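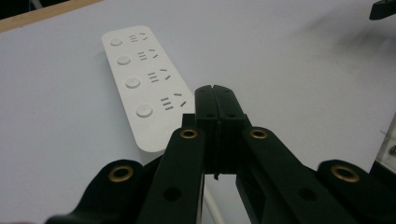 September, second week in Gonville

Woke at 6 to the trucks backing up behind the bakery. The heating still isn't on, so I wrote the first page of this with my coat over my knees. Coffee, two eggs, the end of the rye loaf.

The morning went to the translation. I did 2000 words of the Tralturov catalog, most of it about hinges, and sent it off before lunch. They pay by the word and they pay late. The last invoice was 300 and I'm still waiting for it, so I wrote again and kept it polite.

The apartment is coming together slowly. The desk is against the window now and the bookcase is on the short wall, where it blocks the one outlet I used to use. The white power strip with the four buttons does for the desk. I like having a button next to each socket, and I turn everything off before bed.

Walked to Đặng for noodles at 1. The price of the small bowl has gone up and the large one hasn't, so I had the large. Came home by the canal - 55 minutes with the detour, as the footbridge is closed for painting.

Slept for an hour, which I shouldn't have done. Then laundry, and a call with the bank about the change of address. They want the form on paper. I have to print it at the library, which closes at 4.

Evening: read 16 pages of the history of Firnon and gave up in the chapter on salt taxes. Rain since supper. The kitchen window leaks at the bottom left corner, so there's a towel on the sill - need to ask the landlord again tomorrow. Also buy light bulbs, stamps and dish soap.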